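Chapter 6
Collecting Demonstrations

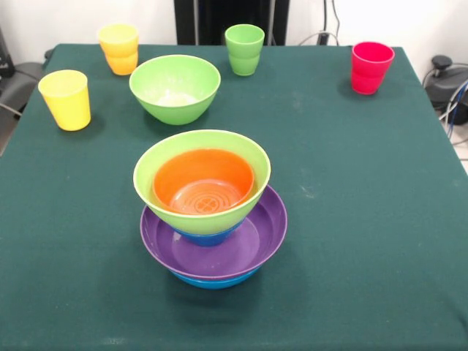

A learning system can copy only what its examples contain, so the work of gathering them deserves as much planning as the training that follows. In this chapter we follow one task, stacking and sorting tableware, from the first trial to a finished set of 133 demonstrations.

The task sounds simple. Cups and bowls start in different places on a cloth-covered table, and the arm must nest them by kind. A person does this without thinking. For the arm, every starting layout is a new problem: a bowl may stand alone or already hold another, and a cup near the back corner calls for a different reach than one near the middle.

Section 6.1 deals with the layout of the table and how to vary it between episodes. Section 6.2 covers the operator's part, including practice time and rest. The Brevedell exercises used here limit a session to 40 episodes, with a break after the first 20. Section 6.3 explains how to label an episode and when to throw one out.

Before reading on, write down 2 starting layouts you would expect to give trouble. You will need them for the exercise at the end of Section 6.1.

6.1 Setting the Table

Begin by fixing everything that should not change. The table, the cloth and the camera stay where they are for the whole session.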